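Student Robotics Workshop - Bench Notebook
Two-arm handover project
Tuesday, June 2, 2026
Entry by: Kevser Akgül
Reviewed by: Zerrin Kaplan

Purpose of session

To continue the handover exercise on the two-arm bench, to agree on the order of moves for the final demonstration, and to close the open items from the May entries. The exercise requires one arm to hold a small object in the middle of the bench and the other arm to take it without the object touching the cloth. The Varkent team is responsible for the arm on the rail. The Angate team is responsible for the near arm and its wrist camera.

Both teams are reminded that the joint files are kept in the shared project folder under the name Domano and are not to be copied to personal machines. The copy on the Varkent laptop was out of date at the start of the session and was replaced before any motion was run.

1. Starting posture

The starting posture agreed in May places both grippers over the cloth with fingers closed. The teams had been using slightly different values for the near wrist, which made the logs difficult to compare. One posture file is now in use. It is named start_b and replaces start_a in all scripts. Any script that still calls start_a should be corrected by the team that owns it, and the correction should be entered here with initials. 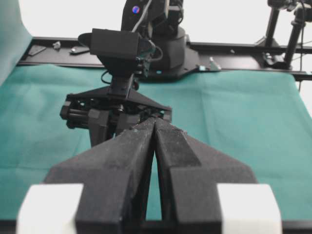
The Angate team asked that the start check be made from the wrist view as well as from the side of the bench. The request is accepted. A side check does not show whether the two grippers share a center line, and the project has lost time to this before. From the wrist view, the closed near fingers meet in a narrow point, and that point can serve as a sight against the hanging fingers of the far gripper. With the cloth clear of objects, as it is at this stage, there is little else to confuse the eye. The check is to be made by one student and repeated by a student of the other team. If the two disagree, the arms are returned to start_b and the check is made again. It is not acceptable to correct the difference by hand while the motors are holding.

The fingertips of the near gripper have worn edges. They are still serviceable for this exercise. The Angate team will prepare a spare pair before the demonstration and will record the closing position again once the spare pair is fitted, as the old value cannot be assumed to hold.

2. Speed and pause settings

The move toward the handover point was run at three speed settings. At the highest setting the far arm arrived with a visible sway, and the near arm began its own move before the sway had settled. Zerrin Kaplan proposed a fixed pause between the two moves. The pause was set to 400 milliseconds, and the near arm then started from rest on each run that followed.

A student from the Varkent team suggested waiting for the joint readings to settle and dispensing with a fixed pause. This is the better method in principle. It has been deferred because the change would affect the shared script, and the shared script is frozen until the demonstration. The suggestion is recorded so that it can be taken up by the next group.

Speed for both arms is set to 20 percent for practice and for the demonstration. Students may not raise it without an instructor at the bench.

3. Holding the object

The far gripper is to take the object near its upper end and hold it upright. Earlier grips closer to the middle left too little room for the near fingers to close below. The upright hold also makes a slight tilt easier to notice from the wrist camera, and tilt was the most common cause of a failed run in May.

The object must stay clear of the cloth while it is held. The cloth has folds, and a fold under the handover point can touch the object even where the programmed height is correct. The cloth is to be smoothed at the handover point before each set of runs. Zerrin Kaplan asks that this be done with the arms in the parked position and the motor power off, without exception.
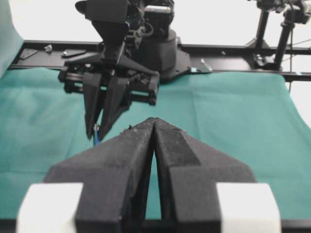
4. Results of the practice set

One practice set was completed after the settings above were fixed. Of 20 runs, the near arm took the object cleanly in all but 7. The failed runs were reviewed by both teams together from the logs. The larger share were early releases, in which the far gripper opened before the near gripper had closed fully. The others were misses to one side, and these came late in the set.

The early releases point to the release condition in the script. It currently depends on the near gripper reporting that its close command has been sent. It should depend on the near gripper reporting that it has stopped moving. The Varkent team will write the change in a separate branch for review, and it will be merged only if the freeze is lifted for that purpose. Until then, the release is to be confirmed by a student at the keyboard.

The sideways misses have no agreed cause. The Angate team believes that the near wrist drifts after repeated runs. The Varkent team considers the grip on the object to be the more likely source. Neither position is supported by the log of this set, which did not record wrist temperature or the commanded and measured angles side by side. Logging of both is to be switched on for the next session.

The log of the set is saved as run file 209. Notes made on paper during the set have been copied into the comment field of that file.

5. Demonstration order

The demonstration at the Ekanayake hall will follow the same order as the practice set. The far arm moves first, the pause is observed, the near arm approaches, and the release is confirmed. After the handover, the near arm withdraws and the far arm returns to start_b. Both teams agreed that the return move should be part of the demonstration, so that the audience sees the bench brought back to the state in which the next run can begin.

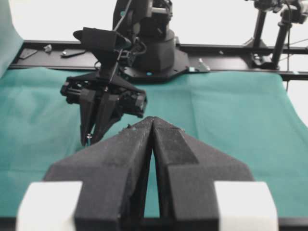 The speaking part is to be divided between the teams. Varkent will introduce the task and explain why the arms wait for each other. Angate will describe the wrist view and the start check. Each part should be understood by a visitor who has no training in robotics, and the words "posture file" and "release condition" are to be explained or left out. Draft texts are to be given to Kevser Akgül for comment before the rehearsal.

It was asked whether a failed run should be repeated in front of the audience. The decision is that it should be, once, after the student at the keyboard has stated aloud what went wrong. A second failure ends the demonstration, and the teams will proceed to questions.

6. Conduct at the bench

Two matters were raised with the students at the end of the session. The stop button was moved during cleaning and was not returned to its marked place - it must be within reach of the keyboard whenever power is on. In addition, a script was started while a member of the other team was still reading values at the rail. The spoken call before motion is required for every run, including short test moves, and the student making the call must wait for an answer from each person present.

7. Open items

Spare fingertips for near gripper, with new closing position - Angate
Release condition, separate branch - Varkent
Replace start_a in remaining scripts - both teams
Wrist temperature and angle logging - Angate
Draft speaking texts - both teams
Label for stop button position - K. Akgül
Review of cable slack on near arm, carried over from May - Z. Kaplan

Bench left with both arms parked, motor power off and the shared folder updated. Key returned to the instrument cabinet.

K.A.
Read and accepted, Z.K.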